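Udano Extends Small Business Permit Window

The Udano Office of Business Licensing will keep its spring permit window open for an additional 40 days, the office announced in April. The change applies to sole owners and to firms with fewer than 9 employees.

Under the previous schedule, renewals filed after the end of March carried a late charge. The charge has been suspended for the length of the extension. Applicants who have already paid it will receive a credit toward next year's fee.

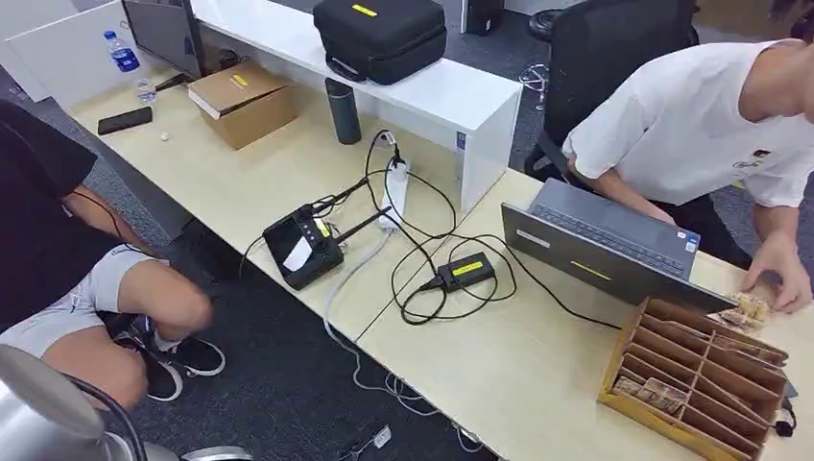
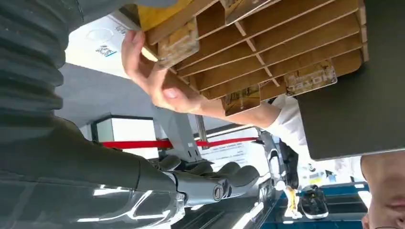 Around 700 renewals remain open, most of them in the Drorker and Skutell districts, where many leases changed hands over the winter. Owners who have moved must submit a copy of the new lease together with form 2. A change of address by telephone will not be accepted.

Food vendors are not covered by the extension and should continue to follow the county health calendar. Permits for the Ji Street market are issued separately by the parks office.

Forms may be filed by mail or at the licensing counter, which closes at 4:30 p.m. Applications received after that time will be dated the next business day.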